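From: Lionel Rolland
To: bin-learning list
Subject: Re: how many examples before it's worth training?

Sorry for slow reply, on and off trains since Saturday. Answering inline where I can, rest at the bottom.

> We're at the point where the Baudry people want a number from us. How
> many picks do we need before we train the first grasp model? I said a
> few thousand and got a long silence.

Ha. Yes, I know that silence. We have 2,045 attempts in the Trileo set as of this morning, and that includes failures. Please do include failures. We threw ours away for the first stretch because the script only saved on "object held at lift height" and it took us weeks to notice the model had no idea what a bad grasp looked like. It scored everything high. Everything!

First model we bothered to put on the arm was trained on far less than that. It was poor but it was useful, mostly for showing us which objects we'd been neglecting. So my answer for Baudry - don't promise a number, promise a date for a first bad model. Then collect against whatever it gets wrong.

> Do you reset the bin by hand between picks or let the arm drop things
> back in? Hand resets are killing us.

Both. Arm drops the object back from a random spot over the bin, random wrist angle, and we go again. By hand only every 156 attempts, which is just how long a block came out when we sized it to fit between coffee and lunch. No science in it. At the hand reset the contents get swapped for the next list and everything gets tipped in any old how.

Watch out for drift with drop-backs. Things migrate. Flat stuff ends up along one wall and stays there and after an hour you are collecting the same picture over and over. We now throw away the random drop spot if it lands near the last three. Crude, works.

> What do you put in it? We have a crate of identical cartons from the
> customer and not much else.

Identical cartons are fine if the customer only ever ships those cartons, and I bet they don't. We go for a mix: something stiff and flat, something soft, something round that rolls or at least wants to, something shiny. Cloth is the one I'd push for. Cloth over the top of another object is really nasty - the depth looks like one lump, the gripper takes the cloth, and then is that a success? We argued. Landed on labelling what was lifted, separate from what was aimed at. Two fields. If you only have one field now, add the second before you collect another thing, you can't recover it later.

Current setup at Lutstead, since a couple of people asked off-list:
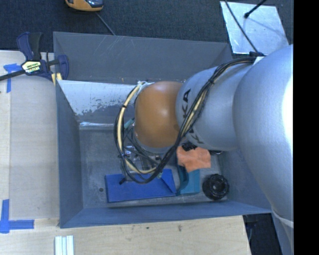
Arm over the bin, orange cloth lying on the teal object. Clamp on the left rim.

Couple of notes on setup generally. Fix the bin down. I don't care how, but fix it. If it gets shoved even a little by a bad grasp your calibration is off and every example after that is quietly wrong. We lost 156 attempts that way (one whole block, noticed at lunch) and I'd much rather you didn't repeat it. Check it at the start of every block, write down that you checked.

Also metal bins. Scuffed gray metal is a pain for depth, you get holes and ghosts near the back edge depending on the light. We considered painting it and decided no, the ones at the customer site are just as beat up. If yours will be shiny in real life then collect on shiny.

Cables: leave slack and then look at the slack in the wrist camera at the far ends of travel. Our hose and cable bundle loops around the wrist and at some angles it covers part of what you're reaching for. The model will happilly learn that a black loop means grasp here. We cut those wrist angles from the sampler for now. Better fix is rerouting, havent had time.

> Does anyone label after the fact or is it all automatic?

Automatic for held / not held, from gripper width plus a second look at the bin after the lift. Then a person goes through a sample of each block. The disagreement is nearly always thin flat things, where the width reading says closed and there's in fact something in there. If you've got thin items then label those by hand until you trust it, and don't trust it quickly.

Names of objects we type in at the hand reset. One list per block. Do not let people free-type, we have "teal thing", "green thing" and "greenish" in the early files and I believe these are the same object but can't swear to it.

> Last one. Teleop demos or scripted random?

Scripted random to begin, mostly for volume. Then demos for the hard cases only. Someone good on the controller gets tired fast and a tired operator gives you hesitant data, lots of hovering. Keep sessions short. We swap operator every block. Log who was driving! Plaltano had one operator who always came in from the left and their model did too, they only found it because the name was in the file.

File layout: one folder per block, one file per attempt, config copied in every time even though it's the same config. It won't always be the same config. Ours changed twice in October and without the copies I'd have had no way to split the set.

I can share the sampler script, needs some cleanup first, there are paths in there from my old machine. Shout if you want it as is.

Re the call - any afternoon after 2 works, mornings the cell is running and I can't hear a thing.

Lionel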